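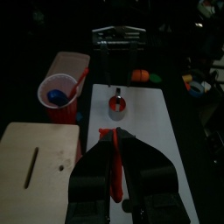
Why does the night sleeper leg show as cheaper when booked out and back than one way?

Kettunen files the return as a single fare and drops the berth supplement on the second leg. The one-way always carries the supplement in full, so the planner is reading the tariff correctly and the total looks wrong only next to the day trains.

4th May

Itinerary planner, rail side. Reran the spring set against the new Kettunen timetable file. 414 journeys in, 11 failed. Same set in December gave 121 failures, most of them the border change at Skomov, where the old file had the arrival in local time and the departure in the time of the country behind it. That is fixed at source now. I have taken our own correction out of the import step. If anyone still has a local copy with the correction in, the Skomov connection will come out an hour short and the planner will refuse it.

The remaining failures:

Seven are the Clirlow branch on public holidays. The file marks the trains as "runs as Sunday" but there is no Sunday service on the branch before the summer timetable, so the lookup returns nothing and the journey dies without a message. It should offer the bus. Bus times are in the Cundus feed, which we load but do not search unless the rail result is partial. Empty is not counted as partial. Needs changing.

Three are sleeper bookings with a bicycle. Not sure about these. The bicycle space is sold per train and the berth per coach, and where the coach is detached at Skomov the two no longer refer to the same thing. Left as they are.

One is a typing error in the test set (my own). Corrected.

Connection times. Default at Skomov was 900 seconds. Raised it for anything arriving off the sleeper, as passengers with luggage have to use the underpass and the lift is at the far end of the platform. Tried 20 minutes, which loses the first Clirlow train altogether – went back to 18 and it holds. The number is a compromise and should be checked on foot by whoever next goes through with a suitcase.

Fare display: the return total is now shown with the two legs split underneath. The second leg reads "berth included". I would prefer the supplement shown as zero, but the label comes from Kettunen and we are not supposed to alter it.

Cundus feed was slow again in the afternoon. No errors, only slow. Logged the times in the usual sheet.

To do
Treat an empty rail result as partial, then rerun the Clirlow seven
Ask Kettunen whether the bicycle space follows the coach or the train
Remove the old Skomov note from the help page
Check that the overnight date rolls over on the printed itinerary – it did on screen, have not tried paper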